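Joltari Owners Board > Arms and Grippers > Faults and Fixes

Gripper won't let go after a snag on the clip hanger -- anyone else?

sockdrawer_81
Posted Mar 29, 2026

Long one, sorry. I've got a Joltari arm on the bench with the two-finger gripper (the stock one with the diamond-pattern pads) and I've been running it on laundry jobs. Mostly the clip hanger. You know the type, plastic hanger with a row of loops along the bottom and a little metal spring clip dangling off each one. It does small stuff, a sock or a washcloth or whatever, and for a good while it went great!

Then last night it had a cloth in one of the middle clips and went in to pull it down, and one finger went up between the clips instead of under them. The wire arms on those clips stick out all over the place when they bunch together. Something caught. The arm kept going, the whole hanger swung toward it, and the gripper closed HARD and stayed closed. I hit stop in the app. Nothing. Hit it again. The arm stopped but the fingers stayed clamped on a clip and a fistful of cloth, and I had to kill the power and work it loose by hand.

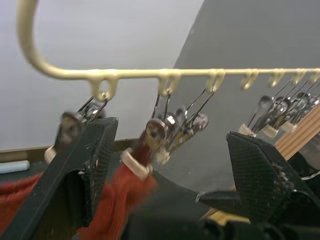

So after I got it free I went back through the log, and what bugs me is the force number. I have the grip limit set to 30 in the app. The log shows the command going out at 30 like it should, then error 281, and then the reading climbs and sits there until I pulled the plug. No release command in the log at all, even though I hit stop twice. If stop only stops the arm and leaves the fingers doing whatever they were doing, that seems like a pretty big thing to leave out of the manual!

Has anyone else had a 281? And what is stop supposed to do on these?

bench_goblin
Yep, 281 is the stall code. Fingers met something they couldn't close through and the motor timed out. I got it on a zipper pull once.

As for stop, it's working the way they meant it to. It holds. If you're carrying a full glass and you hit stop, do you want it to drop the glass? I sure don't.

sockdrawer_81
OK, I get the glass thing. But I didn't have a glass, I had a metal clip with my hand about to go near it. Hold at what force, though? That's my beef. It was way past what I set.

quietmotor
The 30 isn't a hard cap, it's a target while it's closing. Once it faults, the driver goes to a hold mode and that has its own number. Mine was set to 500 out of the box. Look under the service menu, second page, it's labeled something dumb like "retain." I turned mine way down the first week.

And I'm going to disagree with goblin. Holding is fine. Holding at some huge default that isn't on the main screen is not fine. If my kid had been the one reaching in there I'd be writing a much ruder post.

bench_goblin
Kids shouldn't be reaching in there with the power on, period. I'm not saying the default is good, I'm saying if everybody drops it to nothing we'll get a whole new set of threads about stuff landing on the floor.

sockdrawer_81
Found it! Mine says 500 too. I have never touched that page in my life.

Also checked the pads this morning. They've got worn light specks along the edges, and there's some frayed stuff along the inner edge of the right one. Could a frayed bit have hooked on a wire? Or is that just wear?

maple_and_wire
Could be either. I run the Nurkico pads and those fray too, and once they start they grab onto anything thin. Change them. I do mine every 4 weeks now whether they look bad or not, and the snags mostly went away.

But the real problem to me is the way in. You said it came up between the clips. On a hanger where everything swings, the clips are never where they were when the run started. One little bump and the whole row moves over. I'd have it come in low, grab the cloth well under the clip, and pull down slow. Keep the fingertips out of the wire completely.

sockdrawer_81
That's how it used to do it! I changed the approach height last week because it kept missing the short pieces. So that one's on me, I guess. I'll put it back and live with the misses for now.

tumbledown
Different take: get off the metal clips. I switched to the Lacerda peg hanger, all plastic, and the pegs don't have those long arms. Haven't had a snag since.

maple_and_wire
Those pegs pop off if you look at them wrong though. I had two of them on the floor in one afternoon. I'd rather fix the motion.

tumbledown
Mine have been fine -- maybe you're yanking too hard lol

quietmotor
Whatever hanger you use, put a real cutoff on the power line where you can slap it without leaning over the arm. I have a Lendow switch box screwed to the front of the bench. The button in the app goes over wifi and I don't trust it with my fingers.

One warning: with the power cut, mine goes loose enough to pry open, but the arm sags. Put your other hand under it first.

sockdrawer_81
Mine sagged too, came down right on my knuckles. No blood, just a lot of bad words.

So right now I've got the retain number way down, the old approach height back, and new pads on order. I also sent the log to Joltari and asked them straight out whether stop is meant to leave the hold force on after a 281. I'm leaving the hanger job off until I hear back, and I'll post whatever they tell me.

bench_goblin
Ask them why it's on page two of the service menu while you're at it.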